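Cleaning a keyboard without taking it apart

Applies to: full-size desktop keyboards, including the Tirkex 174 and similar boards with removable keycaps. Laptop keyboards are covered on a separate page.

What you need

A soft brush, a keycap puller, a lint-free cloth, isopropyl alcohol, and a tub of cleaning gel. Work on a light-coloured surface in good light.

Step 1. Disconnect the keyboard

Unplug the cable at the computer end. On wireless models, switch the keyboard off and take out the batteries. Shutting down the computer is not enough, as many USB ports stay powered.

Step 2. Remove loose debris

Turn the keyboard upside down and tap the back with the flat of your hand. Tilt it to each side and repeat. Brush along the rows from left to right, then between the columns. If you use compressed air, hold the can upright and keep the bursts short. A tilted can may spray liquid propellant on to the switches.

Step 3. Lift the worst keycaps

Take a photo of the layout first. Pull each cap straight up. Leave the space bar and the wide Enter key in place unless something has been spilt under them — their stabiliser wires are easy to bend and awkward to refit.

Step 4. Pick up fine dust
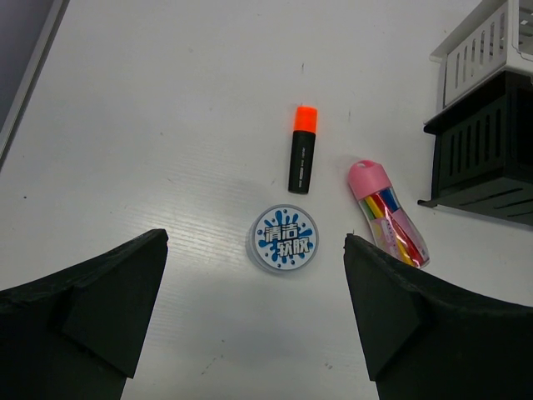

Fine dust clings to the plate between the switches, where a brush only moves it about. Use gel for this stage. It is often sold in a flat, round tub of clear plastic, and the label may be entirely in Chinese; 清洁软胶 means soft cleaning gel. Knead a piece until it is even, press it lightly over two or three keys, and lift it slowly. Do not push it down into an open switch. Throw the gel away once it turns grey or leaves residue.

Step 5. Wipe and refit

Dampen the cloth with alcohol and wipe the case and the tops of the keys. Do not pour alcohol on to the board. Painted legends can lift, so test one little-used key first. Allow 2 hours for drying, then press the caps back on until they click.

Reconnect the keyboard and test every key in a text editor. If one repeats or fails, remove its cap and check for trapped fibres.

Page last checked 21st July.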